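Review: Zatora archival sleeves and card mounts for old field photographs
By Shanti Pal
Sunday, January 1, 2023

I look after a small collection of ethnographic prints and bought the Zatora starter pack in November. 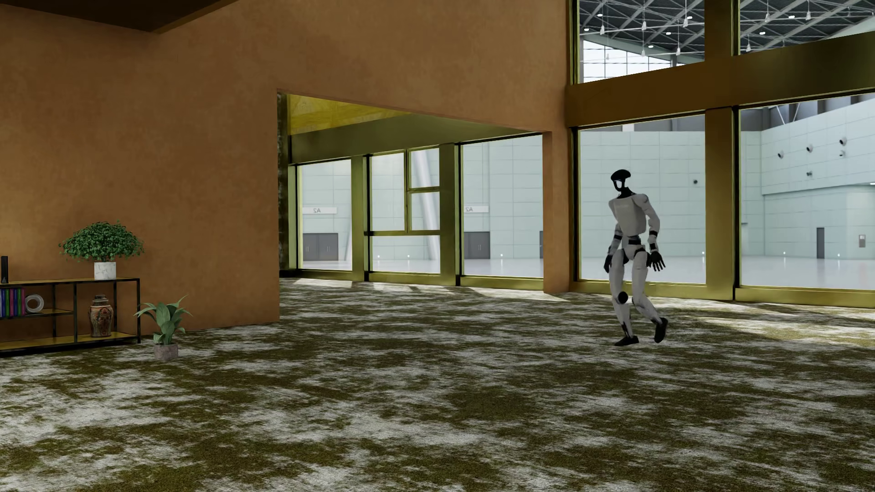
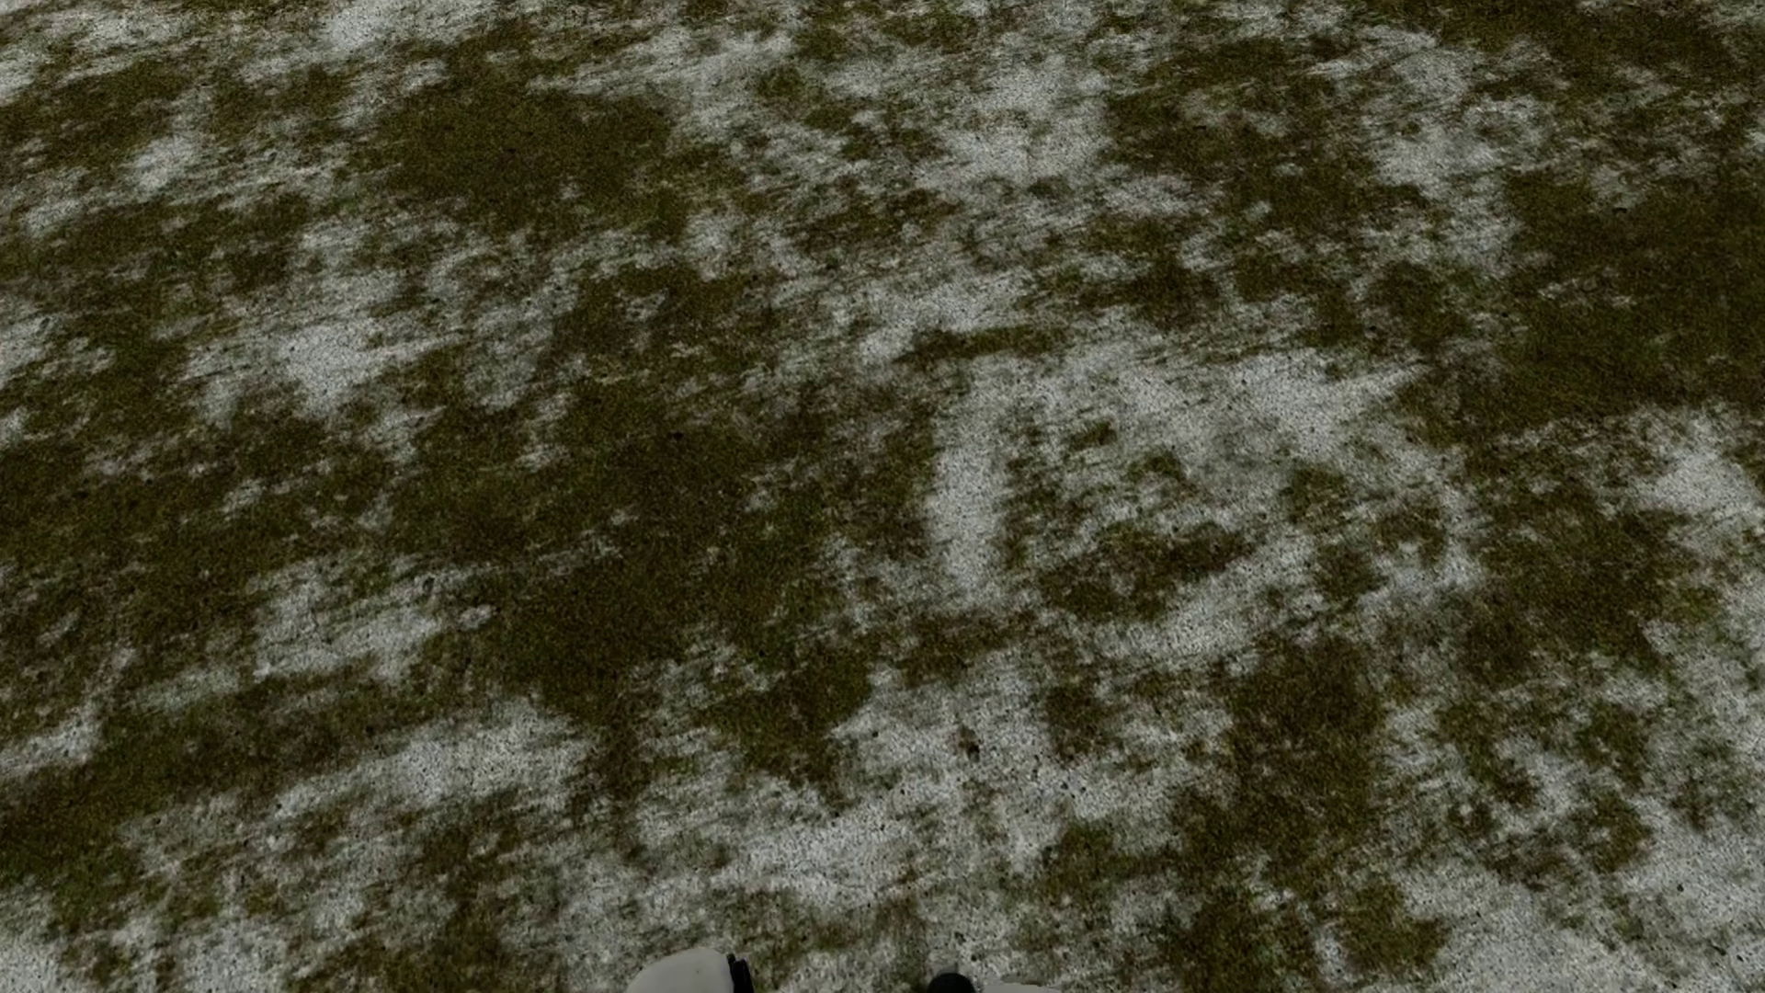 Reading time: 3 min

The pack holds 30 clear sleeves, 14 card mounts and a soft pencil. I used it on prints from the Skukivari fishing villages, most of them with captions written on the back by Emese Lakatos.

The sleeves are good. They slide on easily and you can read the captions through them. The mounts are less so. The slots are cut for thin modern paper, and three of my older prints would not sit flat. I trimmed the slots with a scalpel.

The pencil writes faintly but rubs out cleanly, so I kept it for accession numbers.

Kristóf Antal uses the Tunstall pack, which has thicker card and costs more. For shield and basketwork studies on heavy paper I would buy that one. For ordinary prints Zatora will do.

Score: 70 out of 100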